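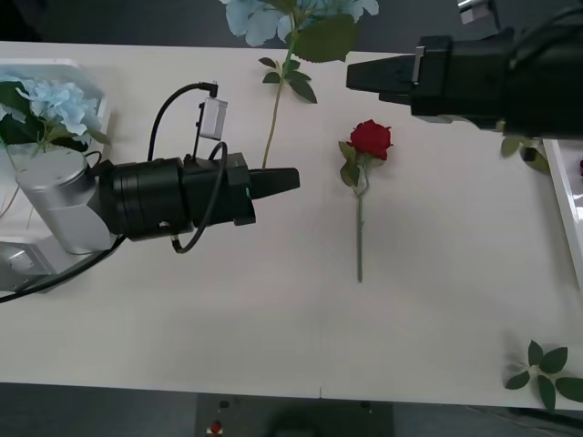
Handling rules for two arms on one table: flower stems

These are the working rules we use at Jiltholm when two arms share a table and the parts are artificial flowers. Danylo Derkach wrote the first version in May, and I have rewritten it for new operators. It does not replace the risk assessment of your own cell.

Before you start

1. Find the stop button and press it once as a test. Reset it, then check that both arms report ready.
2. Put the trays at the sides and leave the middle of the table for the stem you are working on.
3. Move the cables by hand through the full swing of the wrist. A cable must never lie under a stem.
4. Set the speed to 70 mm per second for the first pass. Do not raise it on the same shift.

Sharing the middle

Only one arm may enter the middle zone at a time. The other waits with its fingers at least 181 mm away, measured from fingertip to fingertip. If both programs ask for the zone, the left arm goes first. At Kenow they do the opposite, so please ask if you come from there.

Approaching the stem

Come in with the fingers open and stop before you close. Look at the wrist camera and check these points:

- the stem is between the two fingers
- no leaf or petal is in the way of the fingers
- you know where the branches begin, and you will grip below them
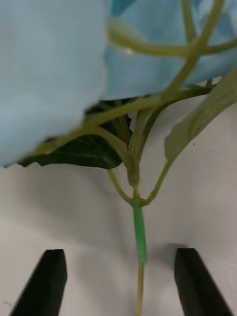

Hydrangea stem between the open fingers, branching point and green tape higher up.

Close slowly, with a force limit of 4 newtons. Fabric petals fray easily, so never take the flower by its head - also not to push it a little to the side.

After the work

Open both grippers, send the arms home and write the cycle count in the log. Finger pads are changed after around 1000 grips.

Comments

Kyrylo Boiko: Is the waiting distance the same when one arm is only holding a stem and not moving?

Reply from author: Yes, the same. But measure from the end of the stem if it is longer than the fingers.

palamarchuk_k: We use the left-first rule too. Please add something about roses, the thin stems turn in our fingers.

Imevska: Step 3 saved me one cable already, thank you.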